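Re: Is oiling a maple board worth the bother?

tollell_lindsay wrote:
I keep reading that you must oil a new board every day for a week, then weekly, then monthly for life. Who came up with that? The people selling the oil, I suspect. Ovolura want silly money for a small tin and the label doesn't even say what's in it.

Reiko K wrote:
It's mineral oil with a bit of beeswax, same as all of them. But I wouldn't skip it. Mine went furry after a month without.

tollell_lindsay wrote:
Furry from what, though? Washing raises the grain whether you've oiled it or not. Did you sand it back first, or just slap the oil on and call it cured?

Reiko K wrote:
Sanded, then oiled. So yes, fair enough, could have been either.

D_Arriaga wrote:
I've had two pale maple boards since July. One gets oil, the other gets a wipe and is stood on its edge to dry. I can't tell them apart by touch. The oiled one is a bit yellower.
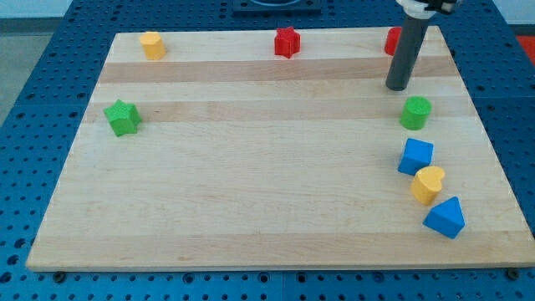
What does matter, as far as I can see, is drying both faces evenly. Leave one side flat on a damp worktop and it'll cup, oil or no oil. My sister ruined a lovely one from Arellano that way and she'd oiled it religiously.

Aurelio S. wrote:
Two boards in one kitchen isn't much of a test. Try it somewhere with the heating on full all winter and see if the dry one splits.

D_Arriaga wrote:
Never said it was a test. Have you had one split?

Aurelio S. wrote:
One, at a glue joint. I'd blame the glue, to be fair.

Ximena_B wrote:
Can we at least agree on sanding? Riltow's leaflet says go up to 800 grit, which seems daft for something you take a knife to. I stop at 450.

tollell_lindsay wrote:
Can you even buy 450? My shop has 400 and then 600.

Ximena_B wrote:
400 then. I was going from memory.

Reiko K wrote:
I'm still oiling mine. Might try leaving the back bare for a bit.

We use cookies to remember your settings. Accept | Manage

Contact us | Copyright Tollell Kitchen Forum | Back to top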